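Chapter 7
Player Registration and Transfer Windows 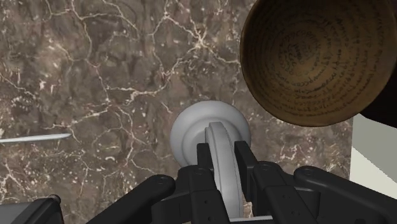 7.1 What this chapter covers

A professional soccer club can't add a player to its team whenever it wants. Two things have to happen first. The club has to agree with the player on a contract, and the league has to register the player under the club's name. Registration is the part fans hear least about, and most of this chapter deals with it.

Chapter 6 looked at contracts between clubs and players. Here we move to the rules that govern when a player may change clubs, what papers have to be filed, and what happens to a player whose papers are late. Loans are introduced in section 7.4 and treated in full in Chapter 8.

By the end of the chapter you should be able to explain the difference between a contract and a registration, read a simple transfer calendar, and work out whether a given player may appear in a given match.

7.2 Contract and registration

A contract is an agreement between two parties. It sets the wage, the length of service, and the duties on each side. A registration is a record kept by the league or the national association. It says which club the player may play for in official matches.

The two usually match, but they can come apart. A player whose contract has been signed but whose registration hasn't gone through may train with the club, draw a wage, and live in club housing. He or she may not play in a league match. In the same way, a player left off the squad list remains under contract and must be paid.

Consider the case of Bivurmont, a second-division club. In July the club signed a left back from Onex on a contract of 2 years. Both sides signed on the last afternoon of the window. The transfer form reached the league office after the deadline, with one signature missing. The league refused the registration. Bivurmont now had a left back who could not play until the next window opened, and Onex had a player on its books who no longer worked there. The contract was still good, and Bivurmont paid his wages in full through the fall.

Questions about this case come back at the end of the chapter, so make a note of the order in which things took place.

7.3 The transfer window

A transfer window is a set period in which a league accepts new registrations. Most leagues have two in each season. The longer one falls between seasons. The shorter one falls partway through and lets clubs cover injuries or fix mistakes made in the first.

Before windows were widely used, many leagues let clubs buy players through most of the season and simply closed the books near the end. Clubs with money could strengthen at once after a bad run, and a small club could lose its best scorer a week before an important match. Windows limit this. They also create the rush of business on the last day, when clubs that have waited for prices to fall find that everyone else has waited too.

The dates differ from one country to another. A window may be closed in the buying club's country while it is open in the seller's. As a general rule, the window that matters is the one at the club where the player will be registered. A club can therefore lose a player abroad after its own window has closed and have no way to replace him.

7.4 Loans and squad lists

In a loan, the player's registration moves to another club for a limited time and then returns. The first club keeps the long contract. The wage may be paid by either club or split between them.

A loan can end early if the agreement allows it and both clubs and the player consent. Ending the loan doesn't by itself open a place for the player at the first club. If the squad list there is full, someone has to come off it.

Take Pevus, whose league allows 20 senior players on the list. Pevus has 17 senior players at the start of the winter window and signs 3 more. The list is now full. The club then calls back a midfielder from his loan at Bouvier. He may train with Pevus at once, but he can't be added to the list until another senior player is removed.

Young players are often treated differently. Many leagues let a club use players under a certain age without listing them, so long as they have been with the club for a stated period. Check the age date in the league rules with care, as it may be the first day of the year or the first day of the season.

7.5 Terms used in this chapter

Buying club: the club to which a registration is moving.

Deadline: the exact time at which a window closes. Forms must be complete by then.

Free agent: a player with no current contract. Some leagues let free agents register outside the window.

Squad list: the list of senior players a club may use in a competition.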